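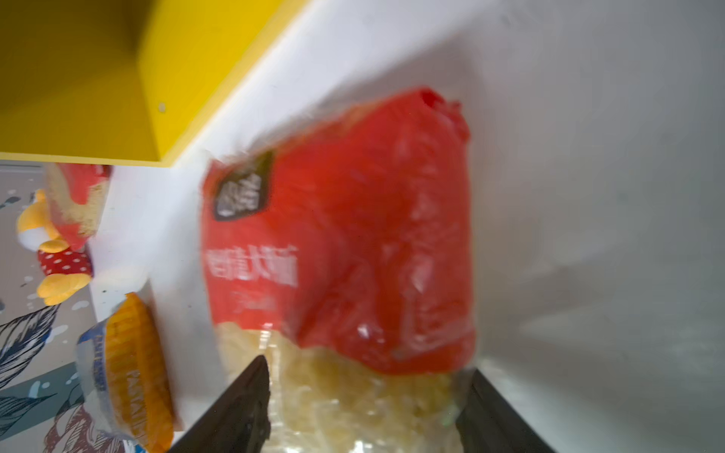 Wer eine Wortkarte gestalte, müsse zuerst vom hintersten Platz im Klassenzimmer aus denken, so Lamduan Thepsuriya. Alles Übrige, die Farbe, der Rand, die kleine Zeichnung in der Ecke, komme später und dürfe notfalls auch wegfallen. Eine Karte, die vom letzten Tisch aus nicht zu lesen sei, möge hübsch sein, im Unterricht aber nehme sie nur Platz weg.

Karten für die Wand
Wie aus selbst gestaltetem Unterrichtsmaterial ein geregeltes Angebot wird

Der Satz steht, etwas förmlicher gefasst, auch im Begleitheft zu Bandelico, einer Sammlung von 210 Wortkarten für den Anfangsunterricht, die seit dem 21. Februar über das Downloadportal Nenell bezogen werden kann. Die Sammlung geht auf Blätter zurück, die über Jahre für eine einzige Klasse entstanden sind, am Abend, am Küchentisch, mit dem Programm, das eben auf dem Rechner war. Dass daraus ein Angebot mit Lizenzvertrag, Fassungsverzeichnis und Korrekturliste geworden ist, darf als bezeichnend für eine Entwicklung gelten, die viele Kollegien inzwischen beschäftigt.

Selbst hergestelltes Material hat an Grundschulen eine lange Geschichte. Matrizen, Kopiervorlagen und laminierte Schilder wurden von Klasse zu Klasse weitergereicht, oft ohne Angabe, von wem sie stammten. Mit den Portalen hat sich der Kreis der Nutzenden erweitert und zugleich die Erwartung verändert. Eine Lehrkraft, die für eine Datei bezahlt, möchte wissen, ob die Wörter geprüft sind, ob die Schrift im Drucker der Schule ebenso erscheint wie am Bildschirm und ob sie die Karten der Kollegin im Nachbarraum überlassen darf.

Vom Einzelblatt zur Reihe

Die ersten Blätter von Bandelico hatten unterschiedliche Formate. Manche waren hochkant angelegt, andere quer, einige trugen den Artikel vor dem Wort, andere darunter in kleinerer Schrift. Für den Gebrauch in der eigenen Klasse war das ohne Belang. Sobald die Karten jedoch nebeneinander an einer Leiste hingen, wurde der Wechsel der Formate zum Hindernis: Die Kinder verglichen die Größe der Karten und fragten, weshalb der Tisch wichtiger sei als das Fenster.

Vor der Veröffentlichung wurde der Bestand deshalb neu geordnet. Er gliedert sich heute in sechs Sachgruppen, darunter Schule, Körper, Wetter und Wohnen. Innerhalb jeder Gruppe gilt dasselbe Querformat, der Artikel steht in gleicher Größe vor dem Nomen, und die Silbenbögen lassen sich beim Druck ein- oder ausblenden. Auf eine farbliche Kennzeichnung des grammatischen Geschlechts wurde nach längerer Abwägung verzichtet. Die an den Schulen gebräuchlichen Farben weichen voneinander ab, und eine Karte in der falschen Farbe stiftet mehr Verwirrung als eine neutrale. Wer Farben wünscht, findet im Paket schmale Randstreifen zum Unterlegen.

Thepsuriya hat diese Entscheidung im Begleitheft begründet und dabei eingeräumt, dass sie in den Rückmeldungen am häufigsten beanstandet worden sei. Einzelne Schulen hätten eine Fassung in den Farben ihres eingeführten Lehrwerks erbeten. Eine solche Fassung sei technisch leicht herzustellen, sie ziehe aber bei jeder Korrektur eine weitere Datei nach sich, die dann ebenfalls gepflegt werden müsse.

Die Frage der Schrift

Den größten Aufwand verursachte die Wahl der Schrift. In der Grundschule ist die Form einzelner Buchstaben keine Geschmackssache. Ein a mit Dach, ein g mit geschlossener Schlaufe oder ein großes I, das sich vom kleinen l nicht unterscheidet, können Kinder am Anfang des Schriftspracherwerbs erheblich aufhalten. Hinzu kommt, dass die Bundesländer verschiedene Ausgangsschriften zulassen und die Schulen innerhalb dieses Rahmens eigene Festlegungen treffen.

Bandelico verwendet die Druckschrift Khunthong, deren Formen nah an der handgeschriebenen Druckschrift liegen. Das kleine a ist einstöckig, das kleine l trägt unten einen Bogen, die Eins hat einen deutlichen Anstrich. Die Umlautpunkte sitzen etwas höher als gewöhnlich, damit sie beim Kopieren nicht mit dem Buchstaben verlaufen. Für die kommerzielle Nutzung war eine gesonderte Lizenz zu erwerben, die auch die Einbettung in PDF-Dateien umfasst. Dieser Punkt wird bei der Weitergabe selbst erstellter Vorlagen leicht übersehen. Eine Schrift, die für private Zwecke unentgeltlich geladen werden kann, darf nicht ohne Weiteres in einem verkauften Dokument erscheinen, und die Verantwortung dafür trägt in der Regel die Person, die das Dokument anbietet.

Entsprechendes gilt für Zeichnungen. Viele der im Netz erhältlichen Bildsammlungen erlauben den Einsatz im eigenen Unterricht, schließen den Verkauf aber aus oder knüpfen ihn an die Bedingung, dass die Grafik fest mit dem Blatt verbunden ist und sich nicht herauslösen lässt. Für Bandelico wurden die Zeichnungen neu angefertigt. Sie sind einfarbig und kommen ohne Schattierung aus, was den Tonerverbrauch niedrig hält und den Kindern das Ausmalen ermöglicht.
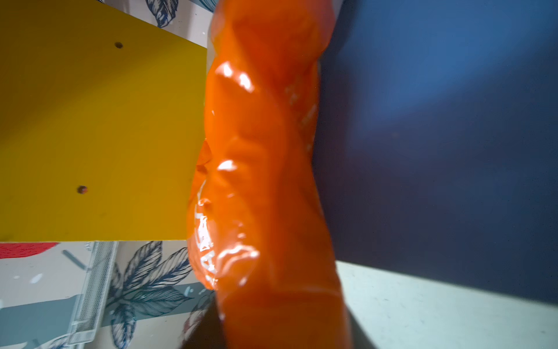

Bei der Auswahl der Wörter wiederum war zu klären, welche Gegenstände sich überhaupt eindeutig zeichnen lassen. Der Schrank und das Regal bereiteten keine Mühe. Schwieriger verhielt es sich mit der Tasse und dem Becher, mit der Jacke und dem Mantel oder mit Wörtern, die regional wechseln. Ob am Ende der Mahlzeit ein Stuhl oder ein Sessel an den Tisch gerückt wird, hängt davon ab, wo die Schule liegt. Die Sammlung enthält für 19 Begriffe eine zweite Karte mit einer verbreiteten regionalen Bezeichnung. Beide Karten tragen dieselbe Zeichnung und dieselbe Kennnummer, sodass sie gegeneinander ausgetauscht werden können, ohne dass die übrige Ordnung leidet.

Prüfung und Korrektur

Das Portal Nenell verlangt von den Anbietenden vor der Freischaltung eine Erklärung über die Rechte an Text, Schrift und Bild. Eine inhaltliche Prüfung findet dort nicht statt. Für die sprachliche Durchsicht wurde daher das Lektoratsbüro Sollow beauftragt, das sämtliche Karten, das Begleitheft und die Suchbegriffe der Produktseite gelesen hat. Beanstandet wurden vor allem Trennstellen. Die Silbengliederung beim Sprechen und die Worttrennung am Zeilenende decken sich im Deutschen nicht in jedem Fall, und die Karten sollen der gesprochenen Silbe folgen. Bei einigen Wörtern, etwa bei solchen mit einem einzelnen Vokal am Anfang, muss die Lehrkraft diesen Unterschied später ohnehin erläutern.

Fehler, die nach der Veröffentlichung bekannt werden, führt eine Korrekturliste auf der Produktseite auf. Jede Datei trägt in der Fußzeile eine Fassungsnummer, die beim Zuschneiden abfällt und somit an der Wand nicht stört. Wer die Sammlung erworben hat, kann berichtigte Karten einzeln nachladen. Der erneute Druck des gesamten Satzes, für den eine Schule immerhin Papier, Folie und Arbeitszeit aufwendet, bleibt damit erspart.

Eine größere Ergänzung ist für den Mai vorgesehen. Sie soll Verben umfassen und setzt andere gestalterische Mittel voraus, weil Tätigkeiten in einer einzelnen Zeichnung häufig mehrdeutig bleiben. Das Kind, das mit dem Stift am Tisch sitzt, kann schreiben, malen oder rechnen. Erprobt werden derzeit Karten mit zwei nebeneinanderliegenden Bildfeldern.

Lizenzen für einzelne und für Schulen

Angeboten wird Bandelico in zwei Lizenzformen. Die Einzellizenz berechtigt eine Lehrkraft zum Ausdruck in beliebiger Stückzahl für die von ihr unterrichteten Klassen, auch nach einem Wechsel der Schule. Die Schullizenz ist an den Standort gebunden und gestattet die Ablage auf dem schulischen Server, sofern der Zugang auf das Kollegium beschränkt bleibt. Die Veröffentlichung auf der Internetseite der Schule ist in beiden Fällen ausgeschlossen. Fotografien des eingerichteten Klassenzimmers, auf denen Karten zu sehen sind, gelten ausdrücklich als zulässig.

Für Schulleitungen empfiehlt es sich, die Beschaffung solcher Dateien zu dokumentieren. In der Praxis werden sie häufig privat bezahlt und auf privaten Geräten gespeichert, und mit dem Weggang einer Lehrkraft ist dann unklar, was im Klassenraum verbleiben darf. Ein einfaches Verzeichnis mit Titel, Lizenzform, Fassungsnummer und erwerbender Person genügt. Es sollte dort geführt werden, wo auch die übrigen Lehrmittel erfasst sind.

Hinweise zum Druck

Das Begleitheft empfiehlt festes, mattes Papier. Glänzende Folien spiegeln unter Deckenleuchten, und von den seitlichen Plätzen aus ist das Wort dann kaum noch zu erkennen. Beim Laminieren sollte ein Rand stehen bleiben, die Ecken werden anschließend gerundet. Für magnetische Tafeln genügt ein kurzer Streifen Magnetband in der oberen Hälfte der Rückseite. Im Druckmenü ist die Einstellung »Tatsächliche Größe« zu wählen, andernfalls verkleinern viele Geräte die Seite, und die Karten passen nicht mehr zu den mitgelieferten Randstreifen.

Zur Aufbewahrung liegt dem Paket eine Vorlage für Registerblätter bei. Sie ist auf handelsübliche Karteikästen im Querformat abgestimmt und kann mit eigenen Bezeichnungen beschriftet werden. Die Felder für die Beschriftung sind im PDF ausfüllbar, die Schrift Khunthong ist darin bereits hinterlegt.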